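4.2 Checking the markers before you record

I always do this bit standing up, with a gripper in each hand, exactly as I'll be working. You'll need Katach open on the laptop and the tracking service already running (section 4.1, if you skipped it!).

1. Hold both grippers out in front of you with the jaws open and the marker blocks in view of the head camera.
2. Look for the little green light on each one.
3. In Katach, choose Track, then Live, and wait for 2 poses to appear.
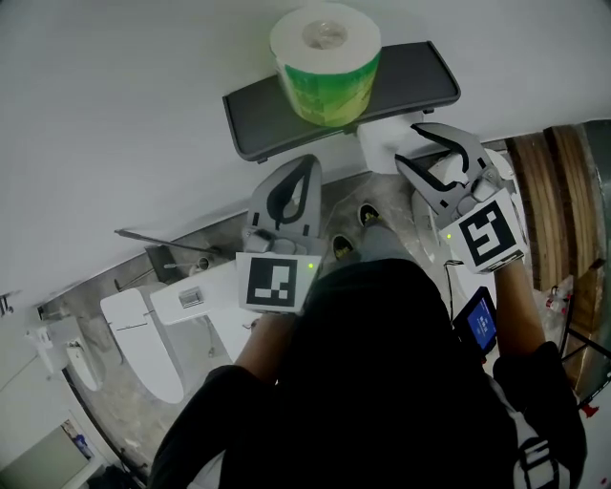
Solleo Perception Tools team

4. Turn your wrists slowly. The poses should follow without jumping. If one freezes, tilt that marker block back towards the camera and give it a moment.
5. Press Save check. I leave the sample count at 100, and going higher has never got me a better fit.

Note: small rooms with plain white walls give the head tracking very little to hold on to, so keep something with printing or edges in view. A wrapped toilet roll on its shelf is great!

Caution: don't swap the left and right marker IDs halfway through a session. Katach won't complain, and the planner will happily mirror everything.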